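**Favlow, August 2018** – Mandon Press has published *The Road to Dustier*, a memoir of a family's move from a hill farm to a rented house 842 miles away. It is the first book by the author, who writes as Rao.

The book covers 39 months, starting with the sale of the farm and its stock. Rao was nine at the time and the eldest of five children. Much of the story is told through small household matters: what was packed, what was left with neighbours, and which school would take the children halfway through a term.

"My mother kept every letter from those years in a biscuit tin," said Rao. "I began by putting them in order for my brothers and sisters. The chapters came later, and slowly."

Later chapters deal with the father's search for work, a first winter without animals to feed, and a return visit to the old place under its new owners. The text is taken from the letters, two farm account books and talks with relatives – some of whom remember the same events quite differently. Both versions are given where they disagree.

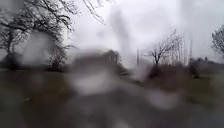 The first printing is 3,291 copies. The paperback has a hand-drawn map of the route and a short list of family names at the back. It can be ordered through bookshops or direct from Mandon Press.

Rao will read from the opening chapter at Favlow Library later this month. Entry is free and copies will be on sale.

Review copies and interview requests: the press desk, Mandon Press, Favlow.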